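Buy the Wooden One

I moved to Dredham with one box of kitchen tools, and most of what was in it has since gone in the trash. The nylon turner melted along its front edge. The silicone spoon from Zunen split where the head met the handle, and water got in there and smelled. The things I still use from that box are made of wood, and they were the cheapest things in it.

My opinion is that most people should own wooden spatulas and spoons and very little else for stirring and turning food. I hold this opinion about ordinary home cooking. I have nothing to say about restaurants, which have their own rules and their own dishwashers.

The usual argument for wood is that it looks nice. I don't think much of that argument. Plenty of wooden tools are ugly, and a lot of the nice-looking ones are bad to use. A spatula with a thick front edge can't get under an egg. A spoon with a deep round bowl leaves food in the corners of the pan. If you want something to look at, buy a bowl.

The better argument is about use. Wood doesn't melt. You can leave it resting on the rim of a hot skillet while you answer the door. It is easy on coated pans, and it is stiff enough to scrape up the brown bits after you add the wine or stock. The handle stays comfortable. And when the edge gets rough, you can sand it and have a good edge again, which can't be said for anything I have owned in nylon.

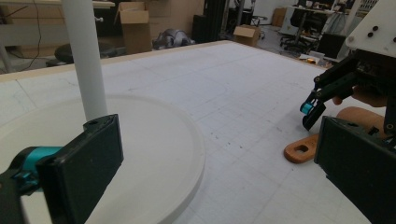
Soo-ah Moon objects to all this. She thinks I am comparing good wood with bad plastic, and that a decent silicone spatula will outlast any wooden spoon in a house where people don't dry things. Her wooden ones went gray and fuzzy inside a year, and one grew a black spot at the tip of the handle from standing in a wet jar. She would sooner buy one thing that can go through the dishwasher than four that need looking after.

She is right about the jar. A jar or crock with no holes in the bottom is the worst place to keep wooden tools, and it is also the place where nearly everyone keeps them. Water runs down the handles and sits there. I used to do the same. Now I lay them flat on a towel overnight and put them in a drawer in the morning, and the trouble has stopped.

She is also right that wood can't go in the dishwasher. I count that as a small cost. A spatula takes a few seconds to wash by hand if you do it before the food sets. If you hate doing that, buy silicone and don't feel bad about it. I would only ask that you get one in a single piece, with no joint for water to get into.

Where I disagree with her is on the looking after. People have been talked into believing that wood needs oils and waxes and a special cream in a tin. I rub mine with plain mineral oil when they look pale and dry. Last October I did it while waiting for a pot of beans, and I haven't done it since.

The other thing I'd argue against is the set. Plutetti, where I buy most of my kitchen things, lists 2,000 utensils in its catalog, and a great many of them come in sets of six or eight with a stand. I have bought two sets in my life. Each time I used the flat spatula and one spoon, and the rest took up room. The slotted one is for lifting things out of liquid, but a metal one drains faster. The forked one I never understood at all. A small paddle with an opening cut in it is good for stirring a thick batter, since the batter passes through and you aren't pushing a wall of it around the bowl. If you bake, get one of those. If you don't, skip it.

Before you buy anything, take everything you already have and lay it out on a table. I mean all of it, with space between the pieces. In a drawer they hide behind each other and you only see handles. On a table you can see which edges are worn from use and which still look the way they did in the store.

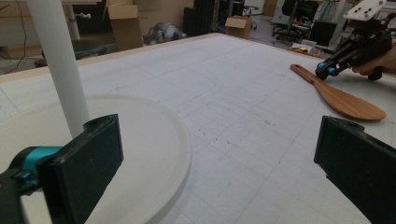 A wooden spatula with a long handle and a wide, rounded blade.

Look at the blade first. It should be wide enough to support what you turn and thin toward the front. Then look at the handle. I like a long one, long enough to keep my hand away from the steam, though it has to fit the drawer. Run your thumb along the whole thing. Any rough place you feel in the store will feel rougher after it has been washed a few times.

Price tells you very little. The spatula I use most came from a hardware store on Machala Street, out of a bin by the register, with no name on it. I have paid five times as much for one with a thick front edge and a leather loop, and that one is now used to prop the pantry window open in summer. The loop was handy for that.

Contact the editor | Copyright, all rights reserved | Back to top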